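Home | Kitchen | Laundry | Small repairs | Contact

How to fold a square cloth so it stays flat

Last updated 15/07/2025
Reading time: 3 minutes

Square cloths are the easiest thing in the house to fold and the easiest to fold badly. If the first crease is a little out, every fold after it is worse, and the pile leans over in the cupboard. The method below works for napkins, dusters, dishcloths and the thin cloths sold for wiping glasses.

What you need

A table with enough clear space for the cloth to lie fully open, and a clean, dry cloth. A bed or a sofa arm is too soft. A wooden table is good, as long as the surface has been wiped first. Dark cloths pick up crumbs and dust, and you will only see them once the cloth is folded and put away.

Step 1. Lay the cloth down

Hold it by two neighbouring corners, one in each hand, and lower it so the far edge touches the table first. Let the rest follow towards you. Don't drop it in a heap and spread it out afterwards, as this pulls thin cloth out of shape.

Step 2. Straighten it

Turn the cloth until its near edge runs along the near edge of the table. This matters more than people think. The table edge is your ruler, and with the cloth at an angle you have to guess at every fold. Put both hands flat in the middle and slide them outwards, left and right, then away from you and back. Press lightly. If the cloth has a hem that curls, pinch it flat between finger and thumb along its whole length.

Step 3. First fold

Take the two near corners and carry them up to the far corners. Set the left corner down, hold it there, then set the right one down. Check that the side edges lie on top of each other before you press the crease. Older cloths are often not truly square any more, so match the corners and let any extra cloth sit in the middle.

Step 4. Second fold

Bring the left side over to the right. You now have a small square with one corner that has no open edges. Press from that corner outwards.

For a narrow drawer, fold in thirds at step 4 – right side in first, then left side over it.

Step 5. Stack

Put each cloth on the pile with the folded edge facing the front. You can then take one out without dragging the next one with it. Keep dark and pale cloths in separate piles if the dark ones are new and have not been washed much.

If it goes wrong

Slippery cloth that won't hold a crease can be folded over a strip of card and the card slid out at the end. Silvana Toledo sent in that tip in February and I have used it since. Stiff cotton is better folded while it is very slightly damp, then left open on the table to finish drying before it goes in the cupboard.

Creases from the packet usually come out in the first wash. If they don't, iron from the back on a low heat – but check the label first, because many cleaning cloths must not be ironed at all.

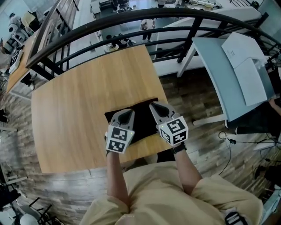

Should I fold in from the corners or from the edges?

From the edges for anything that goes in a pile. Folding corner to corner gives a triangle, and it stretches the cloth across the weave, so keep that for napkins you are about to put on the table.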